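# Two-arm unit on the fit-out crew, six months in

Posted in: Shop Floor & Site Work

**tilehand_mo**

Starting a thread for anyone whose shop is going the same way as ours. I work for Gikesance out of the Fulesthorpe depot. We do interior fit-outs, mostly small rooms: tile, panels, cabinets, trim. Since December every job gets built on the computer first and the two-arm unit is run through it there before anything goes on a truck.
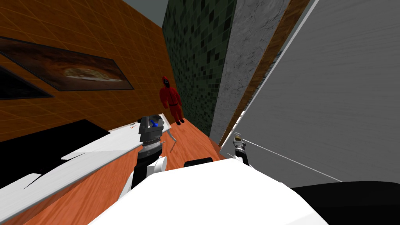 *Sim view from behind the arms. Blue piece in the left gripper, figure in red standing in for a person in the room.*

What has changed for me, in no special order:

- I used to walk a room with a tape and a pencil. Now I spend most of the first morning at a desk checking the model against my site notes.
- Handing, holding and fetching is going to the unit. That was the apprentice's job.
- We have to write down where people will stand. We never did that before.

The last one has caused more arguments than the other two together. If a person is in the narrow part of the room the arms go to slow speed, and the planned time for the job goes up. So the planners keep asking if the person needs to be there. Sometimes yes, sometimes no.

I'm not for or against it. I want to know how other places handle the standing-positions part.

---

**grout_and_about**

We're 9 people, no unit yet, but the sales guy has been by twice. What does the apprentice do now?

---

**tilehand_mo**

Ours is on the model two days a week. She's better at it than I am. The other days she's on site cutting, same as before. She does not get the hours watching a setter work that I got at her age, and I don't have an answer for that.

---

**backsplash_ed**

Why the red suit and the mask? Our sim people are plain gray.

---

**tilehand_mo**

No idea, I don't pick them. The planners have a list of figures and use whichever. The red shows up well against a green wall, I'll say that.

---

**derkach_nights**

I'm on the Derkach line, so cabinets made in a plant, not on site. We've had arms for a good while. My advice is to get the standing rules on paper before the time targets are set. We did it the other way around. The targets were worked out on runs with no person in the cell, and then every time one of us stepped in to clear a part it counted against the shift. Took two rounds with the union to get it changed.

Ask them which runs the planned times came from. If they can't tell you, that's your problem right there.

---

**planner_side**

Planner here, different company. I think that's a little unfair. We put people in the model so the times will be honest. When a crew tells me where they stand, I put a figure there and the time goes up and I send the longer time to the customer. When they don't tell me, I have to guess. Most of the bad times I've seen came from crews who wouldn't fill in the form.

---

**derkach_nights**

The form at our place was 18 pages. I wouldn't fill it in either.

---

**planner_side**

OK, that's too long. Ours is 2.

---

**ong_fan_tx**

We run the Ông software for the same kind of thing. One point on the sim itself. Nothing in ours has weight unless you give it weight, and the doors swing like they're made of paper. The arm will hold a small part all day in there. On site we've had parts slip because of dust on the fingers. I'd want every pick done for real on a bench before I trusted the sheet.

---

**tilehand_mo**

Agree on the bench. We do one bench pass for each type of part and I've asked for it to be every part over a certain size. Still waiting to hear.

Same with doors and tall panels. In the model you can leave a big panel at any angle you like and it stays put. In a real room I want to know who or what is holding it, because that is usually where I'm standing.

---

**grout_and_about**

Did anyone lose their job over it?

---

**tilehand_mo**

At our depot, no. One helper left and was not replaced. I count that as a job gone, the office doesn't. We argued about it at the last meeting and it was left there.

---

**backsplash_ed**

I'd count it too.

---

**planner_side**

I wouldn't, if the person left on their own. People leave this trade all the time.

---

**derkach_nights**

And they used to get replaced. We went through 387 job cards from before and after, and the helper line is just blank on the newer ones. The work on those cards didn't shrink. The people left on the crew do it between cycles.

---

**tilehand_mo**

That matches what I see. Sweeping up, moving stock, opening boxes. It used to be a person's day and now it's spread over the rest of us - and it isn't on any plan.

derkach, could you post your standing rules with the company stuff taken out? I have a sit-down with our planners coming up and would like to bring something in writing.

---

**derkach_nights**

Will do after shift. It's one sheet, and the part about who can pause the arms is on the back, so read both sides.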